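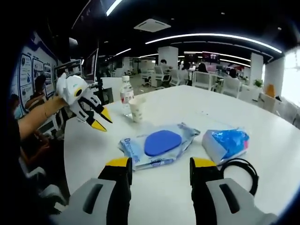 Riseo hand-held gripper: the Rernwood gallery

The Riseo is a gripper you hold in your fist and work yourself. It has no arm, no legs and no opinions. You pick things up with it, it keeps a record of how you did it, and later on a robot is meant to learn from your example. I have seen how I load a dishwasher, and I worry for the robot.

We hired a kit for a month from Bosalville, who rent it out by the week or by the crate, and set it going on the Rernwood tidying jobs. There is one picture in the gallery so far. More will be added as I get round to them, which those of you still waiting for the February pages will know how to interpret.

1. Table work, wipes and bottle

Wet wipes between the yellow fingertips, a second soft pack off to the right, and another gripper coming in from the left, over by the water bottle. Soft packs are a fair test of anybody's patience. The wrapper gives, the contents slide, and the lid is always facing the way you don't want it.

Clicking on the picture gives you the large version. Clicking on it twice gives you the large version again.

Notes on the kit

Fingers. The yellow tips are easy to keep an eye on against a white table, and I'd ask for them again. The black pads inside grip well on card and plastic. On anything dusty they grip the dust.

Weight. The kit I hired comes to 932 grams with the strap on. That is nothing at nine in the morning. By three in the afternoon it is a small anvil, and you start choosing tasks by how near they are to your elbow.

Cable. There is one, it coils, and it will find the edge of whatever you're trying to lift. Clip it to your sleeve before you start. The booklet mentions this on page 40, well after the part where you have found out.

Trigger. Smooth, with a bit of slack at the start of the pull. Left-handers get the same trigger as everyone else and a sentence of encouragement.

Software. Installs first time, asks you to name your project, then files everything under its own name for it. Ours was called Thaweesak, after the folder it was supposed to go in. We ended up with 1,624 saved attempts, a good many of them labelled "test", "test new" and "test new USE THIS".

Sorting the attempts. Leave more time for this than for the picking up. You watch yourself miss a packet at full speed and then again slowly, and have to decide whether it counts. I was strict to begin with and had softened a great deal by the end of the month.

Support. Bosalville answered both my emails, the second one with the answer to the first. They did swap a sticky trigger without any fuss, and the new one came in a box large enough for a microwave.

Would I hire it again?

Yes, for short jobs on a table. For shelves above shoulder height I'd want a lighter one, or a taller member of staff. My score is 7 out of ten, with a point held back for the booklet.

Hire prices are on the Bosalville page. The deposit comes back when the case does, provided the foam inserts are in the right way round, and there are several ways round.

Next to be added: cups, lids, and the drawer.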